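How to clean the slots, slats and gaps on white household things

Home > Cleaning > Small jobs

Time needed: an afternoon for the whole flat, or a few minutes per item
Difficulty: easy, a bit fiddly

I love this job. I know that sounds daft, but there are few cleaning jobs where such a small amount of effort shows so much! You can wipe the front of a white appliance every day and it still looks tired, and nine times out of ten it's the gap that's doing it: the slatted bit, the recess under the lid, the ledge between two pale edges where dust and fingers meet. Get that clean and the whole thing lifts.

I did mine over one wet afternoon in August, starting in the kitchen and ending up with a heater in the hall (I got carried away). I did 13 gaps altogether, counting both sides of the bathroom vent.

What you need

A soft paintbrush, an inch wide or less. An old one is fine if it has no dried paint in it.
A vacuum cleaner with the narrow nozzle.
Cotton buds, plenty of them.
Two microfibre cloths, one damp and one dry.
A bowl of warm water with a small squirt of washing-up liquid.
Bicarbonate of soda.
A wooden lolly stick or a blunt chopstick.
A torch, or your phone.

I keep the brush and the sticks in a Skemum tub with a clip lid, and it lives under the sink. Any tub will do, but do keep them together. Half the reason I used to put this off was hunting for the bits.

Before you start

Switch the thing off at the wall, pull the plug out and let it cool down if it has been running. If it's wired in, turn it off at its switch and stick to dry methods near the openings. Have a look in the manual as well. Some covers and grilles lift straight off and can be washed in the sink, and you'll kick yourself if you spend an hour poking at one that unclips.

Step 1. Look into it

Shine the torch in from the side. From straight on a dark recess just looks dark, but with light coming across it you can see the fluff sitting along every slat. Check the corners too, particularly wherever a panel slopes down to meet an edge, as the dust slides along and gathers at the bottom.

Step 2. Get the dry dirt out first

Hold the vacuum nozzle just under the gap with one hand and work the paintbrush with the other. Brush along the line of the slats, never across them, and go from top to bottom so you aren't dropping dust on a bit you've already done. Take your time. If you go in with a wet cloth at this stage you'll make grey paste, and I speak as someone who has made a great deal of grey paste.

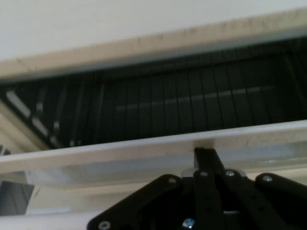 Give it a second pass once the loose stuff has gone. The fine dust clings, and it often takes 3 goes with the brush before the nozzle stops picking anything up.

Step 3. Slats and ribs

Dip a cotton bud in the soapy water, then squeeze it out hard in the cloth. It should feel barely damp. Run it down each slat once, turn it over, do the next one and throw it away. For anything too narrow for a cotton bud, wrap one layer of damp cloth over the lolly stick and slide that in. Don't force it, thin plastic ribs snap more easily than you'd think.

Step 4. The edges on either side

Now for the satisfying part! Wipe the pale edges above and below the gap with the damp cloth. Greasy smudges come off with soapy water if you let it sit for a minute. For small dark marks and scuffs, mix a little bicarb with water to a soft paste, dab it on with a fingertip and rub very lightly in circles. Try it somewhere out of sight first, especially on anything glossy, where too much rubbing leaves a dull patch.

Skip the scouring side of the sponge. I ruined the shine on a lovely old Maldonado bread bin that way and I still wince when I see it.

Step 5. Rinse and dry

Go over everything with a clean damp cloth to lift the last of the bicarb, which dries to a white bloom if you leave it. Dry the edges, then leave the gap open to the air for a couple of hours before you plug anything back in.

Keeping it nice

A quick flick with the dry brush once a fortnight is plenty. I do mine while the kettle boils.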